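NOTA DE IMPRENSA

Documentário "Prutari" chega às salas em julho

18 de janeiro de 2023

A produtora Tisedano anuncia a estreia de "Prutari", longa documental sobre a pesca industrial e quem vive dela. Distribuição a cargo da Ender. Estreia em julho, primeiro em Lisboa e Porto, depois no resto do país.

Rodado ao longo de 2 anos, a bordo e em terra. 643 horas de material bruto, montagem fechada em dezembro. O filme acompanha tripulações, uma fábrica de conservas e uma aldeia costeira onde já quase ninguem vai ao mar. Sem narrador, poucas entrevistas, muito som directo.

Parte do livro de reportagem com o mesmo título, editado pela Liepiņa e esgotado há vários meses. Nova edição prevista para a semana da estreia, com capa do filme e um capítulo inédito sobre a rodagem. Tiragem de 2.000 exemplares, à venda também nas bilheteiras das salas aderentes.

Antestreia para imprensa e escolas em sala com 499 lugares, local a confirmar. Entrada só com inscrição prévia. Pedidos de acreditação até duas semanas antes da sessão, por email, com indicação do orgão e do número de pessoas.

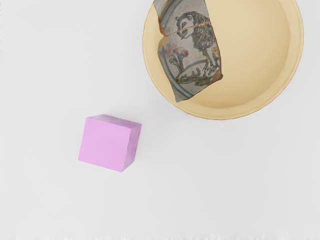
Há ainda um dossier pedagógico para o ensino secundário, gratuito, com fichas de trabalho e excertos do livro. As escolas interessadas em sessões com debate devem contactar a Ender directamente. Datas limitadas.

Versão original com legendas em português. Classificação etária a aguardar. Trailer e cartaz disponiveis em breve na área de imprensa da Tisedano.

Contacto: gabinete de imprensa, Tisedano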